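# Chapter 12: Work Surfaces and Supporting Frames

A bench top does two jobs. It carries the load placed on it, and it gives the worker a flat reference for measuring and marking. The second job is often the harder one to keep up over the life of the bench.

Wood moves across the grain as the air in the shop gains and loses moisture. A top fixed rigidly at every point will cup or split. The Brundville pattern, used in the exercises at the end of this chapter, allows for this with slotted holes along two sides – the screws hold the top down but let it slide. The Mostley pattern uses clips and is covered in Chapter 14.

Section 12.1 deals with load and span. Section 12.2 covers joints between top and frame. Readers who have not yet worked through the table of wood movement in Chapter 3 should do so first. 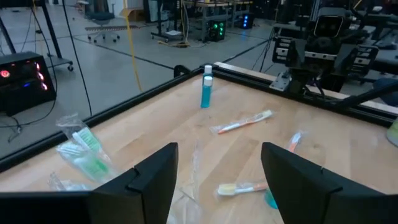

**Figure 12.1** Light wood tabletop with black metal frame rails meeting at a corner.

Frame members are named by position. A rail runs level under or beside the top; a leg carries the rail to the floor.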